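Vira Hrynyshyn
@virahry
August 24, 2024

1/ Kinsella from the shared workshop talked me into helping with the kitchen robot build. I said yes on the condition that I get to complain in public. So, a thread.

2/ The pitch: a home arm that can put together a simple meal from packets. Tear, pour, stir, serve. We call it Rivitz. I have been hearing "home robot that cooks" since I was in high school and I still own a can opener with a handle you turn.

3/ Money so far: 400 dollars, most of it motors. The first set of motors stripped their gears in February. The replacement set came from a different seller and I give them until the holidays.

4/ The plan is to teach by demonstration. You do the task yourself with a hand-held gripper that has a camera on it, over and over, and the software is supposed to pick up the habit. We have 277 recordings. Arnel Dalisay thinks that's plenty. Arnel also thought the first motors were plenty.

5/ What I keep asking: plenty for what? If every recording uses the same table and the same bowl, then we've taught it our table and our bowl. My kitchen has neither.

6/ Geum-ok Tak's answer is to move things between takes. Fair. So we slide the bowl over, turn the spoon, start again. It helps the recordings look different. Whether it helps the arm, I'll believe when I see it at somebody else's counter.

7/ The pouches are their own problem. They're soft, they fold, they're shiny, and they change shape every time you grip them. A rigid box would be so much easier, which is exactly why every demo video you've ever liked has a rigid box in it.

8/ Also the camera rides on the gripper, so whatever you're holding gets in the way of what you're aiming at. The pouch over the bowl, with half the spoon gone behind it:
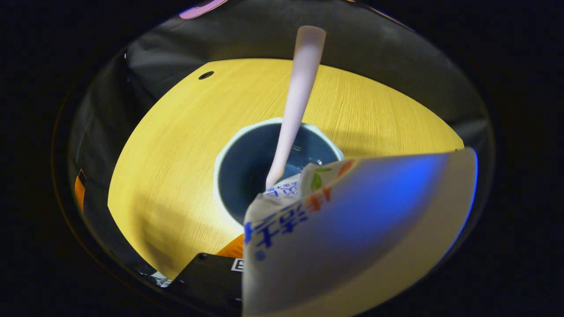 9/ Question for the replies, from Dymphna Ó Conaill, who does our labeling: when the spoon is hidden like that, do you still mark it as there? She says yes. Fiachra Mac Suibhne says mark only what shows. They've been going at it for 2 evenings and I've stopped bringing snacks.

10/ My own view – mark it, with a flag saying it's partly covered. Then at least we can throw those takes out later and see if anything changes. I'd like one thing in this project to be tested before it's believed.

11/ Next up is running the arm on its own with the bowl moved to a spot it hasn't been in before. I have money on it missing. Arnel has taken the bet, for lunch, and I will post the result either way – including if I have to pay.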